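Section 2. Sorting Small Supplies at the Work Table

2.1 Before You Begin

Clear the table and wipe the surface with a dry cloth. Set out the Nakar clear bins. Do not use bins with split rims or clouded sides.

2.2 Placing the Bins

1. Set two bins at the rear of the table, one to the left and one to the right.
2. Set one bin in the center. It may be turned at an angle.
3. Place the remaining bin at the front left.
4. Leave the bins uncovered until sorting is complete.

NOTE: Bins are washed by hand in warm water and dried before use. Do not stack more than 12.

2.3 Filling the Bins

1. Place pencils in the center bin, laid flat.
2. Place erasers in the front left bin.
3. Place small metal items in the rear right bin.
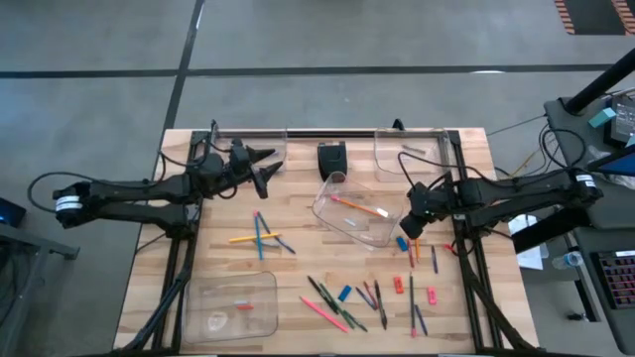 4. Return any item found in the wrong bin before adding more of its kind.
5. Close the lids and apply a Wodard label to the short side of each bin.

CAUTION: Sharpened pencils can scratch the plastic. Do not drop them in point first.

Filled bins are stored on the Fröhlich shelf, labels facing out. Requests for replacement bins are to be sent to Olga Espinoza, Supply Office, Room 15.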